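About Dronthorpe Dental Laboratory

Dronthorpe Dental Laboratory makes fixed and removable restorations for general dentists and prosthodontists. The laboratory was founded in 2000 by Kinga Kovács and Bence Kovács and has operated from the same building on Lusthorpe Road since it opened. It does not treat patients directly. All work is made to the prescription of a licensed dentist.

What We Make

Full and partial dentures in acrylic
Cast metal partial frameworks
Single crowns and bridges in zirconia and layered ceramic
Night guards and bleaching trays
Repairs, relines and tooth additions

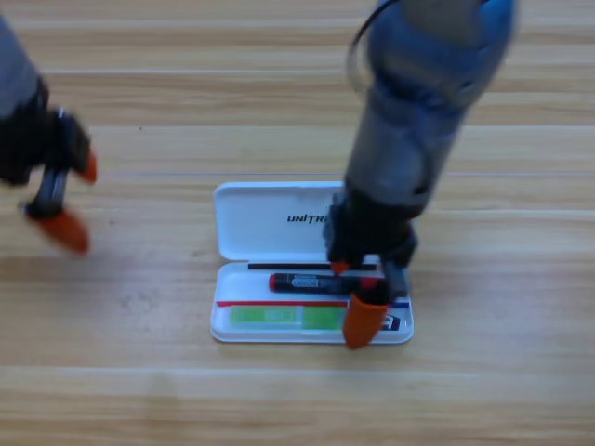

How a Case Moves Through the Laboratory

Each case is logged on arrival and given a number that stays with it until shipping. Impressions are disinfected and poured the same day. Digital scans are accepted in open file formats and checked for missing margins before design begins. If a margin cannot be read, the dentist's office is called and the case is held.

Crowns and bridges are designed by Réka Deák, who heads the fixed department. Dentures are set up in wax and returned for try-in before processing. Shade is recorded in writing on the case slip, and photographs of the adjacent teeth are requested for any restoration in the front of the mouth.

Repairs received before noon are completed the same day when the break is clean and all pieces are supplied.

Materials

Every shipment includes a slip listing the alloy, ceramic or resin used and its lot number. Denture base resin is the Monix heat-cured type unless the prescription states otherwise. The Rajan shade tabs used at the bench are replaced every January.

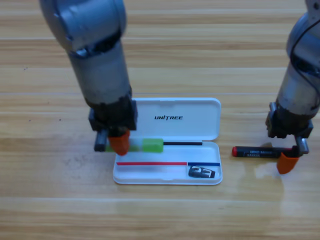 Staff

Kinga Kovács, laboratory director
Bence Kovács, removable department
Réka Deák, fixed department
Arturo Farina, metal frameworks
Gemma Dunmore, case intake and billing

Accounts and Shipping

The laboratory serves 290 dental offices. Local pickup runs 2 times a day. Offices outside the pickup area receive prepaid labels and should allow 4 extra working days for transit. New accounts are opened by telephone or by sending the first case with a completed account form. Remakes are handled by Gemma Dunmore and require the original restoration and model to be returned.

Page last revised June 17, 2024.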